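Home Courses Handouts Timetable Contact

Keeping House: Handout 7
The Bed as a Work Surface

Before we get to folding we need somewhere to do it. Most household manuals assume a large, clean table at hip height in a room set aside for linen. I've met people who own such a table. It has a jigsaw on it.

For everyone else there is the bed. It's usually the largest flat thing in the home and close to where the clothes will end up. Its great weakness as a work surface is that somebody wants to sleep in it later, and we shall be using that against ourselves as a deadline.

This handout covers clearing a mixed heap from a made bed: towels, clothes, and the assorted objects that travel with clothes. Ironing is in Handout 8. Duvet covers have their own evening, and you should eat beforehand.

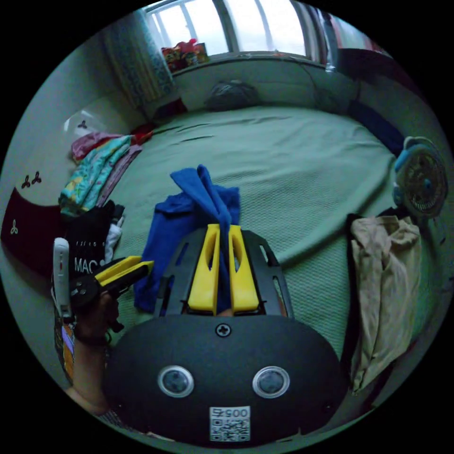

Raimonds Juška, February
Claloren Evening Courses, Maslow Room
Comments (7) Shares (200)

1. Make the bed first

The commonest objection I hear is that making a bed in order to cover it with washing is a waste of effort. Try it the other way once. A sock dropped on a made bed is a sock on a bed. A sock dropped on an unmade one goes down between the sheet and the duvet and comes back to you at three in the morning, against the shin.

Pull the top cover flat and tuck it if it will tuck. A plain cover in a pale colour helps, and a pale green one will show up a royal blue towel or a navy jumper from the doorway. On a busy floral you can lose a whole pillowcase. If your cover is a dark one, put a light sheet on top of it and carry on.

Some texture in the cover is welcome. Satin looks very well in catalogues, and every folded pile you put on it will leave by the nearest side.

2. Where the heap goes

Put the heap along one edge. The middle is where you fold.

This is the part of the course people write down, nod at, and ignore at home. The instinct is to tip everything into the centre and then work in whatever margin is left, which gives you a folding area the size of a paperback. With the pile pushed over to the side you have the middle clear for whatever you've picked up.

Choose the edge nearest your weaker hand, so that this hand fetches and the other one does the fiddly work. Finished things go on the far side. If you find you're reaching across finished things to get at unfinished ones, the arrangement has gone wrong and you'll shortly be refolding a stack you've put your elbow through.

The Ots method, for those who've seen it in older handouts, uses three heaps and a chair. It works. I dropped it from the course when I noticed that the chair, in every home including mine, already had clothes on it.

3. Picking things up

Take hold of a crumpled piece wherever it stands highest and lift it straight up. Gravity will do a good deal of your sorting if you let it. A towel will hang more or less honestly from any point. A shirt will hang like something that fell off a roof, but a sleeve generally shows itself, and once you have a sleeve you have a shoulder.

What we're trying to avoid is scrabbling. Scrabbling is when both hands go into the heap at once, looking for nothing in particular, and come out with a different heap.

One piece, lifted clear, laid down in the middle. Then look at it. A surprising number of people begin folding before they've established what the thing is, and I've watched a grown man fold a fitted sheet in half several times on the understanding that it was a shirt.

4. Towels

Start with towels. They're rectangular, they forgive you, and they make the heap look smaller very quickly, and at this stage morale counts for more than technique.

Lay the towel down crumpled as it is and find one corner. Follow the hem along from there to the next corner. Don't pull from the middle, as the middle has no opinion about where the corners are. With both corners of a short side in hand, give it one shake and lay it away from you. Smooth outwards with the flat of the hand.

Fold long edge to long edge, then in half, then in half again or in thirds according to your shelf. Measure your shelf. Do this once in your life and write the number inside the cupboard door. I've seen beautifully folded towels that stuck out of a cupboard like a tongue.

The folded edge faces the room and the raw edges face the wall. I have no argument for this beyond having looked at it the other way.

5. Clothes, and things that are nearly clothes

Colours that are near neighbours cause more trouble than colours that clash. Royal blue and navy will lie on top of one another looking like a single large, ill-made garment, and you'll pull at the corner of one and get the other. Separate them before you fold either. Draw the darker piece off to one side and let the lighter one lie where it is.

Look for anything that isn't cloth. Straps, clips, buckles, the handle of a bag that was put down on the bed for a moment in the autumn. These catch on whatever's near, so if you find a strap running under a jumper, hold the strap still and lift the jumper off it. Pulling the strap out like a ripcord will bring the jumper, the towel beneath it and possibly the lamp.

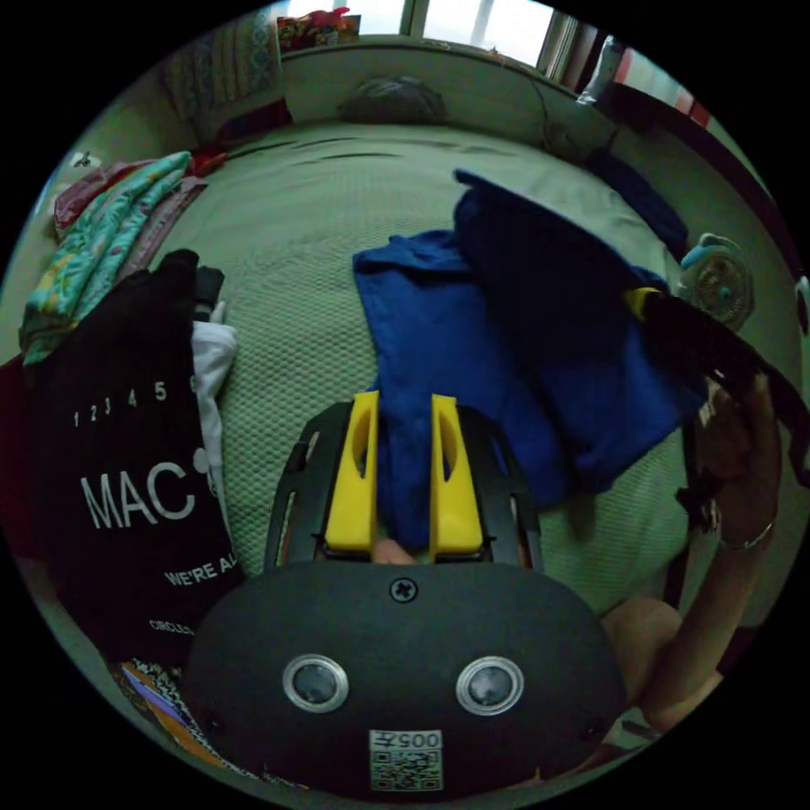
Surely you'd take the bag off the bed before starting, came the objection from the second row, and then there'd be no strap to get caught on anything. And where would you put it? The floor's worse, you'll only trip over it, so it ought to go on a hook, and if there isn't a hook the first lesson of the course should be putting one up.

I've thought about this a good deal. It's correct, and I have added a hook to the reading list. In my defence, the handout describes beds as they're found. Anyone who begins with a bare bed, an empty hook and a heap containing only laundry may leave after the tea break with my admiration.

For the rest of us, the order of work is as follows.

Lift out anything with a strap or a buckle and set it by the door.
Move dark pieces away from mid-coloured ones.
Fold the large things.
Fold the small things.
Pair socks last, sitting down.

The sitting down is important. Nobody has ever paired socks well in a hurry, and standing up encourages hurry.

6. Sleeves

A garment lying in a crumple with one sleeve thrown out to the side is an invitation. Take the sleeve at the cuff with one hand and the nearest shoulder seam with the other, and draw it out until the seam lies straight. The rest of the garment will turn itself round to face you, grudgingly. Then do the other side.

Back uppermost for folding. Sleeves in, sides in, hem up. If the neckline ends on top you did it correctly, and if it doesn't, you can still put it in the drawer. I'm told the late-night shopping channel once sold a plastic board called the Lurkus for exactly this purpose. A student brought one in. It folded shirts very crisply and took up the drawer the shirts were meant for.

Knitwear is folded and never hung. Shirts may be hung. Dressing gowns may do what they like.

7. Stacks

Low stacks, please. A stack on a mattress leans the moment you kneel on the edge to reach for something, and you will kneel on the edge. Build several short ones and carry each away when it's done. Don't wait for the whole heap to be finished before anything leaves the room. The half-finished bed at bedtime is how the chair got its clothes in the first place.

Carry with one hand below and one on top. Don't use your chin. I know it feels secure.

Homework

Clear one mixed heap from one bed, start to finish, and make a note of where you stopped to do something else. Be truthful about the phone. Write up to 500 words on what slowed you down, in any order, and bring it next time along with one garment you've never managed to fold. Please wash the garment. That line was added after the spring intake.

Those who share a bed should get the other party's agreement in advance, especially if the other party is in it.

Next handout: Ironing, and Whether To

2,376 views Comments (7) Back to Handouts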